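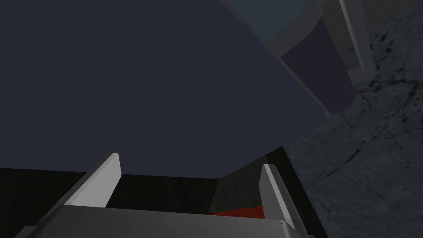

The laboratory at the Loretti mill is one floor above the weighbridge, and the quality manager can tell from her desk which haulier has arrived by the sound of the tailgate. She has run the lab for most of her working life. We spoke on 17th April, between deliveries, chiefly about wheat that has begun to sprout before it is cut, and what a mill can do with it.

The test she relies on is the falling number. A sample is ground, shaken with water in a glass tube and put in a boiling bath. A stirrer mixes it for a minute or so and is then let go, and the instrument records the time in seconds until the stirrer has sunk a set distance through the paste. Sound wheat gives a thick paste and a long time. Sprouted wheat contains a good deal of alpha-amylase, an enzyme that breaks starch down, and the stirrer drops quickly.

"People look at the grain and tell me it's fine," she said. "It may look fine. By the time you can see a shoot you're well past the point where I'd have refused it."

The lowest result she has recorded on a load offered for bread was 109 seconds, from a farm on the low ground by the Wirkar. The field had stood ripe through a wet fortnight while the contractor waited for a combine part. The protein was good and the bushel weight was acceptable. The load went for animal feed at a reduced price, and the grower asked for a retest.

"I did the retest. You always do the retest. It came out within a few seconds of the first."

Blending is the usual answer for marginal wheat, and she is cautious about it. Falling numbers do not average in a straight line. Equal parts of a high wheat and a low one will give a result nearer the low one than most people expect, as the enzyme in the poor wheat goes to work on the starch in both. Mills convert the readings to a liquefaction number, which does blend in proportion, and convert back at the end.

"I've seen a spreadsheet from a merchant with the plain average in it. On paper he had a milling wheat. He sent three lots made up that way and I turned all of them round at the gate."

What the baker sees is a sticky crumb. Dough made with low falling number flour slackens during fermentation, the crust colours too fast, and the loaf gums the slicer blades. Azevedo, the bakery that takes the larger part of the mill's white flour, writes a minimum into its contract and tests each tanker on arrival. There is an upper concern too. Very sound wheat has so little enzyme of its own that the loaf is pale and small, and a little malt flour is added at the mill to correct it.

"Too high can be dealt with. I can put enzyme in. I can't take it out."
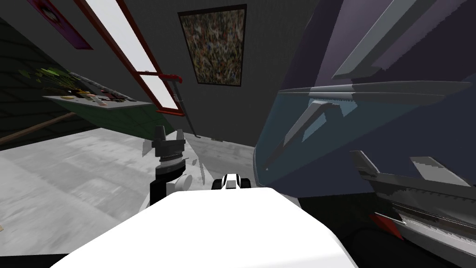 Computer rendering, with an upright arm and gripper left of centre and a dark navy object at right.

She was asked whether storage makes any difference. Results on sound wheat often creep up over the first weeks in the silo, she said, and some growers hold marginal loads back in the hope of a better figure. She has not known it rescue a poor one. Storage matters more for moisture. The mill keeps three silos for bread wheat, divided by protein and falling number, and in a difficult harvest the division has to be redrawn as the loads come in.

Conditioning comes next. Water is added to the cleaned wheat so that the bran toughens and the endosperm softens, and the wheat then stands before it reaches the first break rolls. For the softer varieties the standing time at Loretti is nearly 8 hours. Hard wheats get longer. The time is too short, in her view, for tempering to start sprouting in grain that was sound to begin with, although she samples after it all the same.

The lab's present instrument is a Gimon, bought to replace one whose tubes could no longer be had. She had the two running side by side through March before the old one was retired.

"They disagreed at first. It was the sample grinder. The sieve had worn and the meal was coming through too coarse, and coarse meal reads high. We'd blamed the new machine."

Most disputes between farm and mill come down to sampling, in her experience. Sprouting is patchy. A headland under trees, or a corner that lodged in a summer storm, can be badly affected when the rest of the field is sound, and one scoop from the top of a trailer shows very little. Loretti takes its samples with a spear at several points and to full depth, then divides the bulk down mechanically. A retained portion is kept until the flour has been sold.

Her advice to growers is to cut the doubtful parts of a field separately and tip them in a separate heap – a nuisance at harvest, she accepts, with rain forecast and a contractor charging by the hour.

"They'll say there isn't room in the barn. Then the whole heap goes for feed and there's plenty of room."

The next lorry was already on the weighbridge, and she went down to see to the spear.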